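Lamley household handling set: notes for whoever picks this up next

Maintained by Nouhaila Ezzat, Trasora. Last revised in May.

What it is

659 recordings of people handling cloth in bedrooms with hand-held grippers. Towels, clothes, bedding. The recordings are meant to train arms for the linen rooms at Ghoneim and Pastano, where folding is still done by staff.

How it was made

The work was done by 16 people in ordinary homes, in shifts with a break at the half. Everyone worked from the same task sheet. The sheet says "fold neatly" and leaves it there, so expect 16 opinions about what neat means.

What it is supposed to change

The plan as sold to the linen rooms is that the arms take over the folding and the staff move to checking and mending. I have read the plan twice and can't find the part where anyone is trained to mend. Ghoneim has 41 people on linen. The checking posts listed so far come to 33. I asked what happens to the rest and was told it would settle through normal turnover. Perhaps it will. Please don't quote this set as evidence that it has.

There is also a pay question. Linen staff get a piece rate at present, and checking has no pieces. Pastano has promised an hourly rate but hasn't put a figure on it.

Known problems

Speed. People fold more slowly with a gripper than with their hands, so don't use the timings to argue that staff are slow or that a machine is fast.

Labels. "Done" was ticked by the person who did the folding. We rechecked a small share and disagreed often enough that I would treat the column as a hint.

Rooms. A home bedroom is a poor stand-in for a linen room with long tables and a trolley queue. The project lead thinks this doesn't matter. I think it does, and the Pastano trial should be run before anyone signs for more arms.

Not to be used for

Rating individual workers, setting targets, or estimating how many posts a site can lose.

Questions and corrections go to Nouhaila at the Lamley desk, mornings are best.
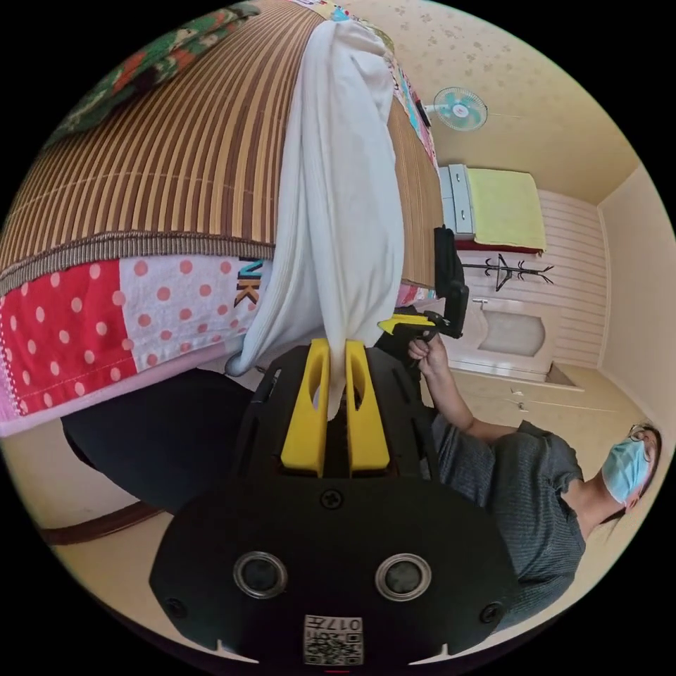
If you work in one of the linen rooms and have been handed this file without the staffing plan, ask your manager for the plan as well. The two were meant to travel together.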